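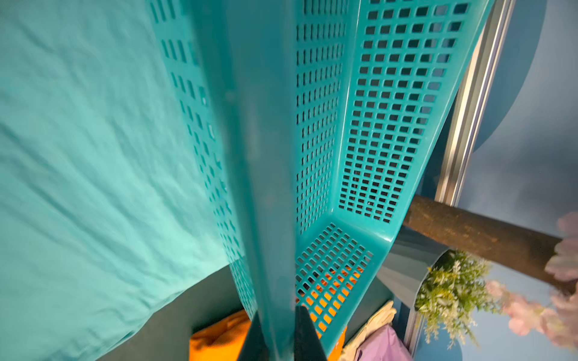 Teal basket with slotted sides

**Towels still smell sour after washing. What am I missing?**

Posted by pismont_29 on 2024-09-19

We moved to an apartment in Nesbridge in May and the towels have smelled off ever since. They come out of the dryer fine, then smell sour again as soon as they get damp. I wash on warm with liquid detergent and a capful of softener. The washer is a front loader that came with the place. I have already tried a double rinse and it made no difference.
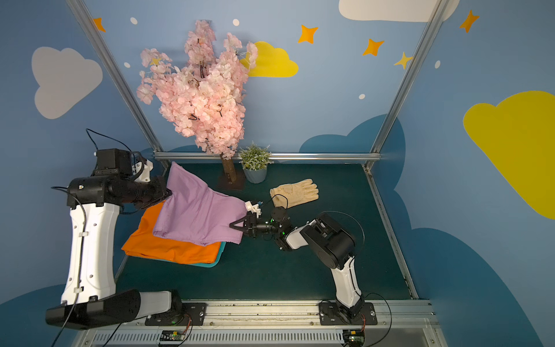

I don't want to replace them all if I can help it. The sheets and shirts go through the same machine and come out okay.

---

**Hiwot Jemal**

Stop using the softener first. It leaves a coating on cotton and the towels hold on to whatever is under it. Then run them once on the hottest setting the care label allows, with your regular detergent and nothing else. Fill the drum halfway so they can move.

Also check the washer. Pull back the rubber door gasket and wipe inside the fold, then clean the drain filter — on most front loaders it is behind a small panel at the bottom. Ours hadn't been opened in 2 years and the smell was bad. Leave the door open between loads.

If one hot wash doesn't do it, soak them overnight in oxygen bleach and warm water, then wash again.

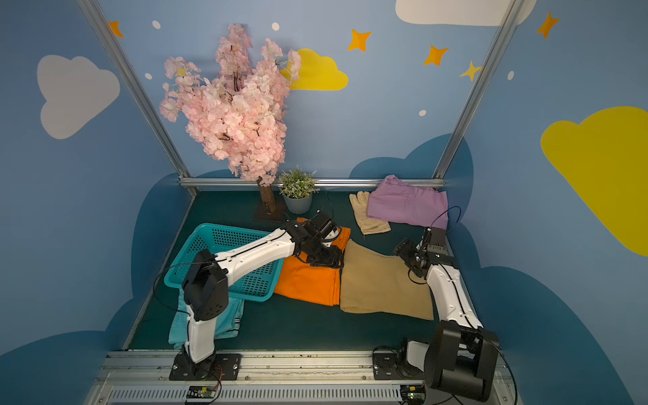

**Essien38**

Agree on the softener, but I'd do the filter before anything else. Put a towel down, a lot of water can come out.

---

**hiratent**

just buy new ones, mine never came back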